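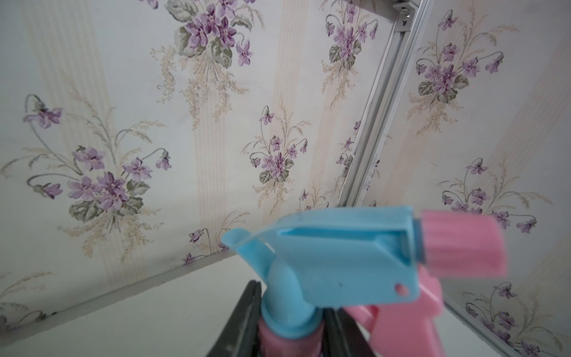 Greenfly have never come this early to Justhorpe, according to Mirjam Fuchs, and after a morning on the allotments I'm inclined to believe her. My broad beans are smothered. So are the roses along the Bilyk Lane fence, and don't get me started on the lupins (I did warn everyone about the lupins).

So it's good timing that the Justhorpe Growers' plant swap is back, and bigger than the last one in October. It's at the Trokidier Hall, doors open at 10, and there are 65 tables booked so far. I've been told there's room for a few more if you ring before the end of the month. A table costs nothing if you're swapping and £3 if you're selling, and you can share one with a neighbour - I'm going halves with the couple from plot 30, who have more tomato seedlings than windowsill.

The big news for those of us who hate the watering can queue is that the new tap is going in at last. We'd been raising money for it since the dry summer, and as of 5/16/22 the fund stood at £3,875, well past the £2,000 we needed for the pipework. What's left over goes on the path by the bottom gate, where I've gone flat on my back twice. The plumbers will need the top car park for a couple of days, so please leave your cars on the road and keep wheelbarrows off the verge.

Back to the greenfly, though, as that's all anyone wanted to talk about at the gate. Engelbert Oberholzer will be doing a short talk at the swap, straight after the raffle, on keeping them down without anything too fierce. I've heard him on this before and he's very good, if a bit stern about ants. He squashes what he can reach with finger and thumb, then goes over the rest with weak soapy water in the evening, once the bees have gone home. Do the undersides of the leaves as well! I never used to bother and then wondered why they were back by the weekend. He also pinches out the tops of his beans as soon as the first pods show, and mine are getting the same treatment tomorrow.

There'll be tea, and Cirnow Bakery are sending a tray of their cheese scones, which went in the first half hour last time, so come early if you care about scones. Bring your own bags and boxes, label your pots (a lolly stick will do) and please leave the mint at home. We still have the mint from October.

If anybody has a spare trestle table, or can lend a hand stacking chairs at the end, there's a list pinned up inside the shed door.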